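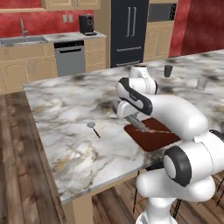
4.2 Keeping the simulated cell in working order

It is often claimed that a simulated robot cell needs no upkeep, and we began the Masilela work half believing it. There are no cables to chafe and no fingers to replace, so the setup is usually given a single line in the methods and left at that. Our own log is less flattering. Over the project the Denunero kitchen cell was opened for correction more often than it was changed for any experimental purpose. The arm has to work low over the island, and in Figure 4 its two slim fingers are down at the dark red-brown cutting board, where the thin object lying on the board leaves very little height to play with. A small error in the tool offset is enough to turn a grasp into a push. We checked the offset by hand after every change to the scene file, and we do not trust the results of any run made before we started doing so.

The offset check is dull. The arm is sent to a fixed point above the board, lowered in small steps until contact is reported, and the height is compared with the value stored in the scene file. If the two disagree, the cell is closed and the arm model reloaded from the master copy. We make no claim that this finds the cause. In the Favent version of the arm model the error came back after reloading on two occasions, and we still can't say why.

Contact settings were a second source of trouble. The values that came with the model had been tuned, as far as we could tell, for blocks on a flat table. With thin objects they let the fingers sink into the surface before any force was reported. We stiffened the contacts and shortened the time step, which slowed each run and cured most of the fault. Of 687 runs recorded with the old settings we kept 499. The rest were thrown out on a rule written after we had seen the data, and readers should treat the comparison in Section 5 with that in mind.

The sink side of the kitchen was set up separately. The raised rim and the tall tap both stand in the way of a low approach, and the planner's simplified shapes had filled in the basins as solid blocks. A planner working from those shapes will refuse every path into the sink and report, quite correctly by its own lights, that none exists. We replaced each block with a floor and four walls, then repeated the contact check along the rim.

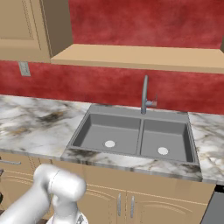
Figure 4. The Denunero cell at the island (first view) and at the sink (second view).

Catriona Dow, commenting on a draft of this section, objected that a hand check after each edit only tests the person doing the checking, and that the master copy itself had never been compared with a real arm. We accept the second point in full. The Brultudgate arm was measured in October, after the runs were finished, and its figures did not go into the model.

On the first point we are less sure. An automatic check was tried for 200 resets and passed every one, including several where the offset had been set wrong on purpose. It was reading the stored value twice. Until that script is rewritten and tested against known faults, the hand check stays.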